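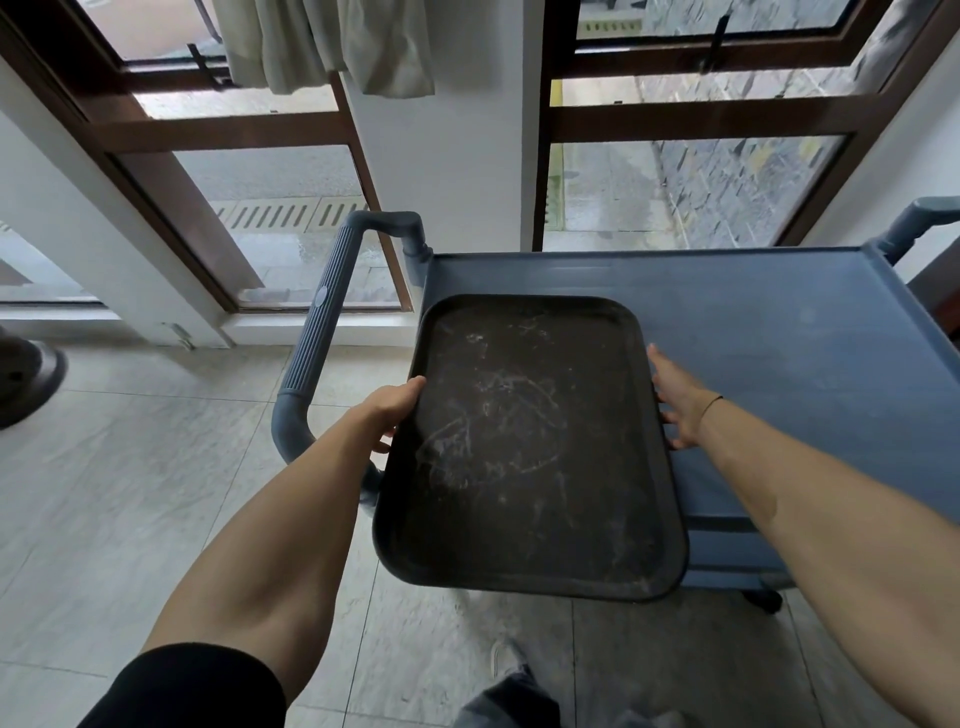 Home | News | Community | Sport | Classifieds | Contact

Estdale hall kitchen to reopen with donated trays and trolleys

September
By staff reporter

The Estdale community hall will start serving its weekly lunch again this month, after a winter break for work on the kitchen and the dining room floor.

Serving trays and utility carts for the lunch have come second-hand from the Deligiannis function centre, which closed its catering arm earlier this year. The centre gave the hall 200 trays and several plastic carts. Many of the trays are scratched from years of use, and any that are cracked will be recycled.

Trays are being wiped down and sorted at the hall each morning until noon. Those in good order will go into the dining room and the more worn ones will be kept for clearing tables.

The hall served 1,419 lunches last year, up from 353 in its first year. Meals were carried out by hand, two plates at a time, and diners at the far tables often had a long wait.

Local grocer Heter will supply bread and vegetables at cost. A grant of $2,000 from the Iseten Community Fund has paid for new shelving and a second sink.

Lunch is served from 12 to 1:30 pm. Bookings are not needed for groups of fewer than eight. Larger groups should ring the hall office the day before.

Spare trays will be offered to schools and sporting clubs in the district once the sorting is done. Clubs will need to arrange their own pick-up from the side entrance.

Contact us | Copyright Estdale News | Back to top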